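Sterkel parallel gripper kit: review after 3,194 cycles

Rating: 3 out of 5
Bought: retail, own money
Used for: bin picking, shared workshop

The Sterkel is a two-finger electric gripper sold as a kit. It arrives as a flat box of machined parts, one motor, a driver board and a bag of fasteners. Assembly took an evening. The manual is a fair translation and the exploded drawings are correct, apart from the spring washers on the outer pivots, which are drawn on the wrong side of the bracket.

Build quality is good for the price. Pivot bores were on size. The finger faces were not parallel out of the box and needed shimming at the base. Two of the supplied cap screws had poorly formed sockets and were replaced from stock. The driver board has no reverse polarity protection, so check the leads before powering it up.

Control is over serial. The Sestska library covers open, close, position and force limit, and that is all most people will need. Force is set in steps up to 33, with no unit given. Steps below 3 do not overcome friction in the linkage – treat them as off.
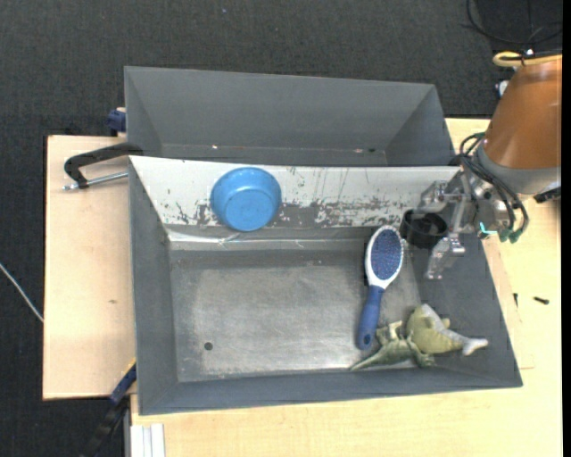
Grip performance depends heavily on the object. Our bins get whatever members bring in, so the test load was mixed household stuff of different shapes and stiffness. Cup-shaped items with an open top are the easy case, and the black one between the fingers is about as simple as a pick gets. The hairbrush is harder. The handle broadens toward the end, and a pinch near the tip tends to rotate the whole thing, so we pick just below the head. Soft toys need a low force step and a wider opening than the software suggests. A bowl tipped against the bin wall was the worst performer, with most failures coming from a finger meeting the outside curve and sliding off.

Wear is acceptable. At 2,000 cycles the motor end had no measurable play and the finger pivots had a little. Finger pads are the weak point. The supplied ones glazed early and were swapped for Bachmann sheet cut to size, which has held up well. Kusitz sells a pad set to fit, but it is thicker and costs you some opening width.

Noise is low. The cable exit is badly placed and the lead rubs on the lower bracket unless it is tied back. A grommet would fix it.

Good: accurate machining, simple library, spares sold individually.
Bad: pads, cable exit, force scale with no units.

I would buy it again for light bin work. For anything heavy or oily, look elsewhere.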